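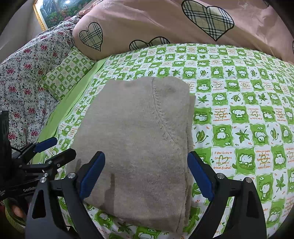 Feven Tilahun asked for one thing when the bakers of Zirnmont were invited to comment on the new program: that the recipes be printed in cups as well as grams. Her request has been adopted, and both measures will appear throughout the Clullberg Home Baking Series, which opens for enrollment in May.

The series is presented by Clullberg, the baking school and flour mill in Zirnmont. It consists of evening classes in yeast breads, flatbreads and filled pastries, taught in the mill's teaching kitchen. Each class begins at 6:30 p.m. and admits up to 30 participants. No previous experience is required. Aprons, pans and ingredients are provided, and participants take home the dough they have prepared, together with written instructions for the second rise.
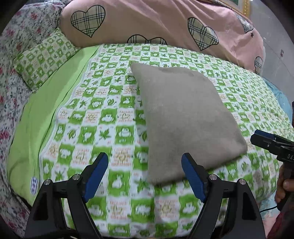
Clullberg Home Baking Series, Zirnmont. Enrollment opens in May.

Instruction will be led by Etenesh Worku, head baker at Clullberg. The opening class covers a honey and coriander loaf baked in a covered pot. Later classes turn to cardamom buns, seeded rye and a potato flatbread finished with browned butter.

"Many people own a good oven and use it only for frozen food," said Ms. Worku. "We want them to know what a dough should feel like when it is ready to shape."

A companion cookbook, edited by Natnael Beyene and published by Groven, contains 116 recipes from the school's kitchen. The first printing is 1000 copies. Enrolled participants may purchase the book at the mill shop before it reaches bookstores.

The fee is $40 per class. Enrollment forms are available at the mill shop and at the Zirnmont public library. Requests concerning nut, egg or dairy allergies should be noted on the form.

Press inquiries: Nuwan Khondokar, Communications Office, Clullberg, Zirnmont.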